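4.2 Idle posture

The Druvum rules ask that an arm with nothing to do hold still, gripper open, until the operator speaks. Operators find this surprisingly hard to respect. Of 400 logged pauses, 33 were cut short by someone moving a bowl "to help." We now treat helping as a protocol violation.
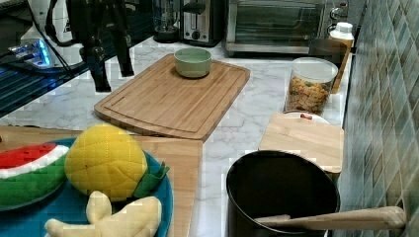

Figure 3. Gripper open and empty beside the large cutting board, toy foods on the blue plate.

4.3 Handover

Each operator signs off after 20 trials.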